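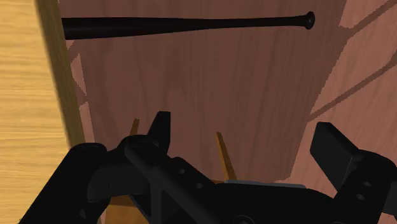

*Page last changed: May*

**Gotthorpe batting cages: opening checklist**

Work through the list before the first booking. Mark OK, Fix or Out, and write a comment for anything that isn't OK.

**Bats**

- [x] Knobs tight, no cracks or sharp edges. OK.
- [x] Barrels checked for dents and flat spots. OK.
- [ ] Grips. *Fix. Two youth bats need new tape. Tape is in the Metow cabinet, second drawer.*
- [x] No rattle when shaken. OK.

**Nets and frames**

- [x] Side nets, cages 1 to 4. OK.
- [ ] Back net, cage 5. *Out. Hole at knee height, bigger than a ball. Cage stays locked until Drendcombe sends the panel. Order no. 1544.*
- [x] Pole padding strapped at top and bottom. OK.
- [ ] Floor anchors. *Fix. One loose by the cage 2 gate. Hand tightened, needs a proper wrench.*

**Pitching machines**

- [x] Guards on, cords off the walkway. OK.
- [x] Emergency stop tested on each machine. OK.
- [ ] Wheel wear, machine 1072. *Still usable. Replace both wheels at the next Jelínek service, not just the left one like last time.*
- [x] Split or waterlogged balls pulled from the hoppers. OK.

**Helmets and first aid**

- [x] Shells and chin straps. OK.
- [ ] Cold packs. *Low. Reorder.*
- [x] Exit by the snack counter clear. OK.

Locked cages get a red tag on the gate and a note in the booking book. Leave the tag on until the repair has been checked by a second person.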